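We use cookies to remember your settings and count visits. Accept | Manage choices

Grurkberg lab is teaching its arms one soda can at a time

By Demetrius Rosenthal
13 September 2025

I spent a morning this week at Tuslow, the little automation outfit over in Grurkberg, and I came home with sore shoulders and a whole new respect for anybody who can pick up a can without thinking about it. (That's you, by the way. You're amazing.)

The crew there is building up a pile of examples for a learning system they call Misgate. The idea is pretty simple to say and pretty slow to do. A person guides a robot arm through a small chore, the computer saves the camera views along with every joint movement, and then the person does it again. And again! Each saved run is called an episode, and when I walked in the count for the can job was at 464.

They let me try it – bravely, I thought. My first two episodes got thrown out. On one I squeezed too early and on the other I wandered off toward the corner of the table and just sort of hovered there. The operator next to me was very kind about it and said hesitation is the thing they toss most often, more than drops. Drops they sometimes keep, if the arm goes back and has another go, so Misgate gets to see what a recovery looks like.

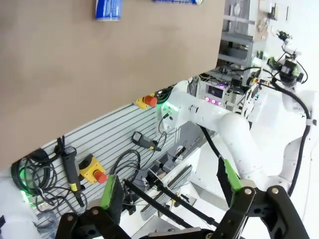

The view from the wrist at Tuslow, with two blue cans at the far side of the brown tabletop.

That wrist view matters a lot, I learned. It's the one that shows the fingers and whatever they're reaching for, and new folks tend to ignore it and stare at the arm itself. I sure did. Once I started watching the wrist picture my runs got shorter, and by the end of the morning I had 43 seconds as my best time, which got me a polite nod.

Between episodes somebody moves the cans. Standing up, on their sides, close together, far apart, near an edge – if they stay in one spot the system learns the spot and not much about cans. There's a sheet of layouts taped up by the door, but people were also just making up their own, and that seemed to be fine with everyone.

Next on the list is a sorting job for Taipe, a packaging shop across town that wants to try the trained system on its returns line. Tuslow plans to start recording those episodes later in September, with two operators trading off so wrists and eyes get a break. I've been told I can come back, as long as I practice my squeezing.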